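4. Gesangsmikrofone einrichten

Die folgenden Schritte gelten für das Funkset Varnell mit vier Handsendern. Für den Betrieb mit Headsets siehe Abschnitt 5.

1. Empfänger ausschalten und alle Regler am Mischpult nach unten ziehen.
2. Antennen aufschrauben und V-förmig ausrichten.
3. Jeden Ausgang einzeln per XLR-Kabel mit dem Mischpult verbinden. Der Summenausgang bleibt frei.
4. Empfänger einschalten und SCAN drücken, bis die Anzeige blinkt. Die Suche dauert bis zu drei Minuten.
5. Handsender nacheinander vor das Infrarotfenster halten und SYNC drücken.

Hinweis: Bei A-cappella-Gruppen die Bassstimme immer auf Kanal 4 legen. Nur dieser Kanal hat einen abschaltbaren Trittschallfilter.

Vorsicht: Sender nie bei geöffnetem Kanal vor die Monitorboxen halten. Rückkopplungen können das Gehör schädigen.

6. Vorverstärkung einstellen. Dabei in Auftrittslautstärke singen, die Anzeige darf kurz gelb werden, aber nicht rot.

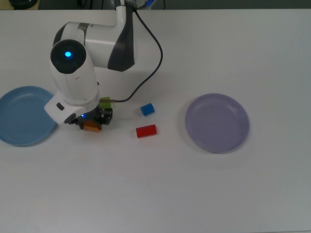
7. Bleibt ein Kanal stumm, zuerst den Schalter MUTE am Sender prüfen, dann Schritt 5 für diesen Sender wiederholen.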